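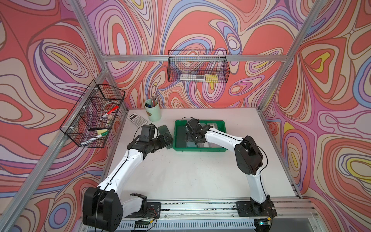
Lenora two-arm cell from Grendbridge - worth it or not?

Forum: Small Shop Automation > Kits and Services
Thread started September 3, 2022

benchmonkey_ohio
Has anybody paid for one of these? I mean paid, with your own shop's money, as opposed to getting a loaner and writing something nice. I run a small outfit that packs stationery sets for schools and office suppliers. Flat cases, pens, rulers, calculators, that sort of thing, all going into trays by hand. A sales rep from Grendbridge has been on me since July about the Lenora cell. Two arms, table, aluminum frame, the walls, cameras on the wrists, and then a monthly plan at $294 that they call "skill service." As far as I can work out you send them recordings of the arms being driven through your job, and they send back something that does your job.

The pitch is very smooth and I don't believe most of it. The quote has a line in it that says "typical desk and packing tasks reach production readiness after 400 demonstrations." Readiness by whose standard? I asked and got a PDF with a lot of gradients in it.

What I want to know is what it does when the stuff isn't where it was yesterday.

tray_return
We have had one for 11 weeks. Not a loaner.

Short version: the hardware is better than I expected and the service is worse. The arms are fine. They bolt to the front rail on their own plates, they don't wander, and when one of ours started making a noise they shipped a replacement and I had it swapped before lunch. The frame is ordinary extrusion, so you can hang whatever you like on it. We zip tied wire baskets on ours.

The skill service is where the money goes and I can't point to much that came back from it. We did our 400. What we got can take a flat case and put it in a tray pretty well if the case is lying on its own. Put the case half under something and it pokes at it, backs off, pokes at it again. I have watched it do that until I went and moved the case myself.

When I complained they told me to record more.

benchmonkey_ohio
That's what I was afraid of. Who does the recording, your people?

tray_return
Yes. They can do it for you at their place for extra. We priced that and laughed.

One of my packers did most of it. She got good at it. She is also the fastest packer I have, so you can work out what that cost me.

gantry_gus
I'm going to disagree with tray_return a little, in a friendly way. We've got the same cell and we're happy with it, though we aren't asking it to be a packer. We use it for returns. Things come back in a mess and somebody has to sort them into the right bin, and speed doesn't matter because before we had it they sat on a shelf for a month anyway.

I think people buy it as a replacement for a fast person and it will lose that race every time. If you have slow, dull work that isn't getting done at all, the sums look different.

Also, the number of demos matters a lot less than what's in them. Our first batch was useless because we set the table the same way each time. Tray in the middle, everything squared up. It learned that table and no other. The second batch we threw things around, turned the calculator crooked, pushed the pen cup over to the back, had one arm bring the case over while the other was still busy in the tray. Much better.

coldsolder88
"The number of demos matters less than what's in them" is what every one of these companies says after you have already recorded the number of demos they told you to record. It's in the quote! Benchmonkey just typed it out! If variety is the thing then the quote ought to say so and the manual ought to say how much.

gantry_gus
No argument there. The manual is bad.

coldsolder88
The manual is eleven pages of how to bolt it together and a paragraph on the part you're paying monthly for.

benchmonkey_ohio
Dumb question about the walls. The rep made a big deal of the printed panels, the wild swirly pink and blue ones. He said they "improve generalization." I asked how and he said the team could set up a call. Do they do anything, or am I paying for wallpaper?

gantry_gus
The walls block out the rest of the shop, so people walking past don't end up in the camera view. That part I buy. As for the pattern, I've heard two stories. One is that you swap panels between batches so the thing doesn't lean on the background. The other is that a busy background is harder, so if it copes with that it will cope with your plain gray wall. I haven't tested either one. We have a single set of panels and have never swapped them.

coldsolder88
So in your case it's wallpaper.

gantry_gus
In my case it may well be wallpaper.

tray_return
Ours came with plain white ones and I was told the pattern was an upgrade. I passed. If somebody has run the same task with both and kept the numbers I would like to see it. Grendbridge says they have and won't share it.

quietspindle
I looked at this and at the Korthorpe bench and ended up with neither, so take this for what it's worth. Korthorpe is cheaper up front and there's no monthly charge, but it's one arm and you write your own everything. If you don't have somebody who likes that kind of evening, it will turn into a coat rack. The Yoo plug-in is meant to close that gap and when I tried it, it fell over each time the wrist camera dropped out for a second.

What put me off the Lenora was ownership. Read the service terms. The recordings you make belong to them for "improvement of the service." The trained skill runs while you pay. Stop paying and you have two very nice arms that don't know anything. I asked if I could at least export what I recorded and got three different replies from three different people - yes, no, and "on the roadmap."

benchmonkey_ohio
Okay, that one is new to me. The rep told me flat out that the data is mine.

quietspindle
Ask him for it in an email. See what happens to "flat out."

tray_return
I can settle part of this. We exported ours. You can get the video and the arm positions. What you can't get is the trained thing itself. The export also drops the labels, so if you marked which runs were bad, that's gone and you get to go through them again.

To me that is nearly as good as no.

gantry_gus
Didn't know about the labels. That's annoying. We flagged a lot of bad ones.

millrun_kate
We do lab supply kits, so a bit like the OP. Our trouble is clear plastic and I haven't seen anybody bring it up. Clear boxes, clear lids, clear rulers. White calculators on a white tabletop aren't wonderful either, but clear stuff is where it really loses the plot. The gripper comes down next to the box with total confidence. If your sets have anything see-through in them, make them demo that. Don't let them demo with the green tray and the dark green case, which will look terrific.

benchmonkey_ohio
We have clear pencil boxes in about every set we ship. Great.

Did you get it working?

millrun_kate
Partly. It will pick up a clear box that's already in a colored tray, most of the time. On bare table, no. We put a sheet of dark card down and it improved, and then support told us the card was "outside the supported configuration." It's card. I left it there.

coldsolder88
"Outside the supported configuration" but psychedelic walls are fine. Got it.

gantry_gus
In fairness to the thing, I'd have trouble with a clear box on a white table too if I had to look at it through a little camera on my wrist. We lose clear tape around here constantly and we're people.

I still think it's a decent cell. I would buy the hardware again. I'd pay for the service for a few months, get the one job working that I cared about, and then think hard before renewing.

tray_return
Except that if you don't renew, the one job stops working. See above.

gantry_gus
Right. Yes. I'm month to month, so I suppose I have been putting off thinking about that.

benchmonkey_ohio
Thanks, all, this is a lot more use than the PDF was. My plan at the moment: tell the rep I want a demo with my own trays and my own clear boxes, set out by one of my packers and not by him. I want to see it done again after we've shoved everything to a different part of the table. And I want the export answer in writing, labels included. If he says no to any of that I'm out.

I'm leaning toward out anyway. For what they want over 2 years I could pay somebody part time who can already find a clear box.

quietspindle
Ask him what the minimum term is while you're at it. Mine moved between the first quote and the second.

millrun_kate
And ask who pays freight if you send it back. The booth ships as one crate and it isn't a small one.

benchmonkey_ohio
Rep just replied. He can do a demo with my trays. For the clear boxes he wants to "scope that as a phase two."

coldsolder88
Ha! Is phase two in the $294?

benchmonkey_ohio
Asked him that. Will post when I hear back.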